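Course notes: Surface Finishing, Unit 4
Colour and light on matt surfaces
November. Notes by Yurani Betancur

4.1 Scope

This unit covers how the colour of a surface changes with the light that falls on it, and how to write this down in a finish specification. Gloss and texture were dealt with in Unit 3 and are assumed here. The measuring exercise uses the Nilaver sample cards; each student signs out one set.

4.2 What a surface does with light

A painted surface reflects part of the light that reaches it and absorbs the rest. A white paint reflects most of the visible range fairly evenly. A black paint absorbs most of it. A coloured paint is selective: a blue paint reflects the short wavelengths more strongly than the long ones.

The colour that reaches the eye is the product of two curves, the output of the lamp and the reflectance of the paint, taken wavelength by wavelength. If the lamp gives out nothing at a certain wavelength, the paint cannot return it. A blue paint under a narrow orange lamp therefore looks dark, and a white paint under the same lamp looks orange.

Matt finishes scatter light in many directions. Gloss finishes return a larger share at the mirror angle, and this share keeps the colour of the lamp whatever the paint underneath. On a dark gloss panel the reflection of the lamp may be brighter than the paint itself. Readings on gloss panels must state whether the mirror component is included. 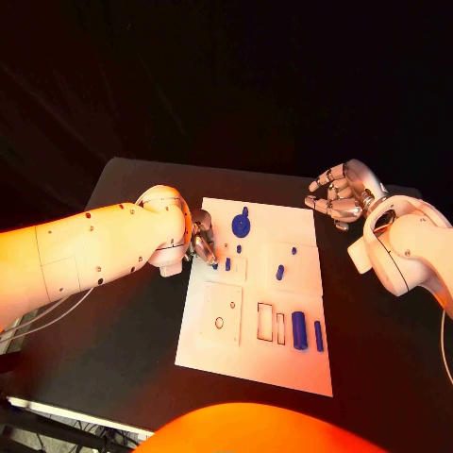
Why does a white surface show a coloured light more clearly than a black one?
A white surface returns most of the light at every visible wavelength, so any bias in the lamp is passed on to the eye. A black surface absorbs most of the light and returns too little for the bias to be noticed, except in gloss highlights.

4.3 Metamerism

Two paints may match under one lamp and differ under another. Such a pair is called metameric. The usual cause is a repair paint mixed from different pigments to reach the same daylight colour. The Patine and Cilance greys in the sample set are a pair of this kind. They match at the north window and separate under the warm lamp in the booth, where Cilance turns slightly pink.

Procedure for checking a pair:

Place the two cards edge to edge with no gap. View them under the daylight lamp first, at an angle of 45 degrees, and allow the eye to settle. Change to the warm lamp and repeat. Change to the store lamp and repeat. Record the result under each lamp as match, slight difference or clear difference. Do not average the results.

Card 961 has a worn corner and should be read from the centre only.

4.4 Light level

Colour judgement becomes poor when the light is weak. Set the booth to 500 lux at the card for general work. For very dark finishes use a higher level and note it on the sheet. Switch off the ceiling lights before reading, and keep bright clothing away from the opening of the booth. 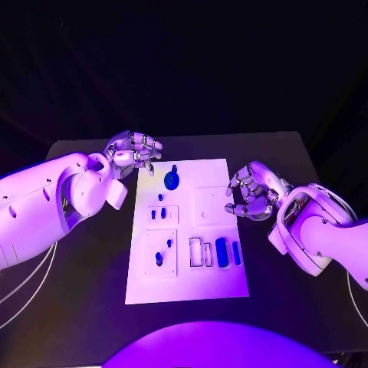 Should a colour be approved under the lamp in the workshop or the lamp in the finished room?
Approve it under both where possible, and record the two results separately. If they disagree, the finished room takes priority, provided the client has confirmed which lamps will be fitted.

4.5 Writing the specification

State the paint name, the batch, the gloss level, the lamp and the viewing angle. A colour name alone is not enough. For the Gil range, add the base letter from the lid, as bases are not interchangeable between batches.

Exercise sheet 3 is to be handed in with all 18 cards returned to the box in order.

Questions on this unit: Yurani Betancur, finishing office | © Surface Finishing course | Back to top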